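Home | News | Programs | Clubs & Teams | Events | Contact

Filed under: Student Projects, Robotics

Last updated: November

TALLIS STUDENTS SET OUT TO TEACH A ROBOT TO TIDY A TABLE, WILL SETTLE FOR A SOCK

PRILTBY — The Tallis School Robotics Club will open its workroom to the public on Friday at 6:30 p.m. for the first showing of Prindero, a student project with the modest aim of getting a machine to pick up after people who won't.

Prindero begins with a hand-held gripper. Students squeeze it open and shut around everyday items while a camera mounted on the tool records each attempt. The recordings are then used to train a robot arm, which is expected to copy the good habits of its teachers and has so far shown a real talent for the bad ones.

"We asked for 100 clean recordings by the end of the first month," said Nimal Dewan, who coaches the club. "We got 300, and a fair number of them are clean. One student has recorded herself folding the same dish towel so many times that her parents have asked whether she might do it at home." 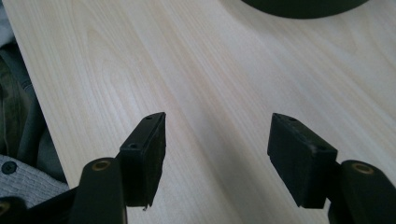 The gripper's two black fingers, open over the tabletop during work on Prindero.

Fabric has proved the hardest subject. A block stays where it is put. A sleeve has opinions. The club spent three weeks on shirts before moving down to washcloths, and a proposal to move down again, to paper napkins, was defeated after a debate longer than most of the training sessions.

The project is supported by Liyanage Hardware of Priltby, which has donated screws, bench space on weekends and a steady supply of advice. Students handle the recording, the labeling and the repairs, and they keep a written log of every failure. The log is now on its second binder.

Friday's program will include a short talk by club members, a live attempt at clearing a table, and a chance for visitors to try the gripper themselves. Each turn lasts about 30 seconds — long enough, Dewan said, to gain some respect for your own thumb. Visitors are welcome to bring one small, soft item for the robot to try. Please don't bring anything you would mind seeing dropped.

Admission is free. Doors open at 6 p.m. and light refreshments will be served by humans.

The club meets weekly during the school year and is open to all Tallis students, with no experience needed. Students who would like to join may sign up at the door or leave a note at the school office.

Media contact: Nimal Dewan, Tallis School Robotics Club, Priltby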